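Skestura workshop notebook
November 19, 2025 – bench log
2 min read
Search entries Go

Started on the surface and parts list for the Makine corner today. The gray speckled stuff is staying. We talked in May about covering it with something plain, and I still have the Dumitrescu quote for that, but I don't see the point of spending the money now. Measured the usable run twice and got 972 mm both times, wall to tape. The old drawing says 1000, so the old drawing is wrong. I have marked it in pencil.

The wall wants a wipe and maybe a coat of paint. There are a few faint scuffs and one thin dark streak, none of it deep. Sugar soap first, then decide. The outlet stays where it is, and anything we fix to the wall has to leave the plate clear. I'd like 100 mm to the nearest edge.

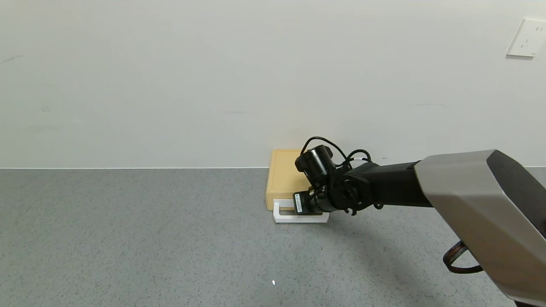
Tan block and white bracket, block against the wall.

The block has a flat top and rounded upright edges, so a square-cornered holder will always touch it in the wrong places. For the next bracket I want a bit more radius inside the corners. Same low profile, same open shape. Lesico can do the white plastic again, minimum order 200, far more than we need, so I will ask about a short run before anything is signed. If they say no we print 2 here and live with the rough finish.

Also still open: whether the bracket should be stuck down. Double-sided tape is fine for a trial. I don't want screws in that surface.
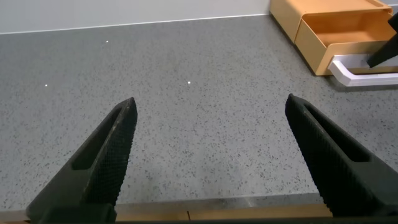
Cleaning is the part of this I keep putting off. The usual routine is a dry brush, then a damp cloth, then a dry cloth, working from the wall toward the front. With black, dark gray and the odd white fleck all mixed together like that, crumbs and filings are hard to pick out by eye, so go over it with the flat of your hand before setting anything down. A side light helps too. The clip lamp from the other bench would do – it needs a new bulb.

To do:
- correct the old drawing to 972
- ask Lesico about the short run
- sugar soap, wall
- bulb for the clip lamp
- let Dumitrescu know we are not going ahead with the cover

Tape test goes on next, left for two nights with the block in place.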